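March 23, 2022
By Veerle Vandenberghe

Good news on the indigo vat at last! The pH held overnight and the surface had that coppery skin on it when I lifted the lid, with a fat blue flower sitting in the middle. I had all but given up on this one. Hema says I should have trusted it and left it alone, and she's right, but I do love poking at a vat.

Recipe as it stands, so I can find it again: 100 g natural indigo (the Hegde cake, ground wet with glass marbles until it stopped feeling gritty), fructose and lime in the usual 1-2-3, topped up to the shoulder of the tall pot. I hydrated the pigment a full day longer than last time. I think that made the difference, though I changed the lime too, so I can't swear to it. Sharada would tell me off for changing two things at once.

Test strips, all scoured the same way:

Cotton lawn, one dip: pale, a bit streaky near the fold.
Cotton lawn, 3 dips: lovely. Even right across, no streaks.
Linen, 3 dips: darker than the lawn and slightly greener before rinsing.
Wool flannel, one dip: grabbed the color like mad. Keep the dips short, lime is hard on it.

Rinsed everything in plain water, then a splash of vinegar, then plain again. The linen let go of more blue than I wanted. Next round I'll leave it hanging longer between dips.

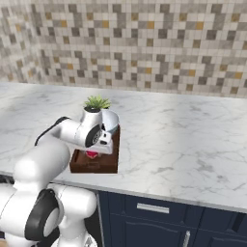 Sotwood, October

Copying in my old page from the autumn workshop, as Senthil keeps asking how we got that soft gray-green. It was weld first, on alum-mordanted cotton, then one very quick dip in a nearly spent vat. The weld bath was 400 g of dried tops, simmered gently and never boiled (boiled weld goes brown and sulky). We squeezed the cloth under the surface, brought it up slowly, and there it was, the exact green of a lichen! Chutima wanted to paint her whole porch that color.

What I wrote then about the spent vat still holds: warm it, give it a spoon of fructose, wait, and don't stir in a temper. A weak vat gives the prettiest greens. A strong one runs straight over the yellow and you end up with teal.

Back to now. To do:

Order more weld from Alotmont before the price goes up again.
Cut 8 fresh strips of the linen and scour them twice. I suspect there is still some finish in the cloth.
Try Hema's stitched resist on the lawn, small circles, waxed thread pulled really tight.
Put one strip of each in the south window, half covered with card, for the fading test.

Sharada, if you read this before I see you: please try a scrap of your silk in the vat. I'm dying to see what it does. Feed it afterward and put the lid back on.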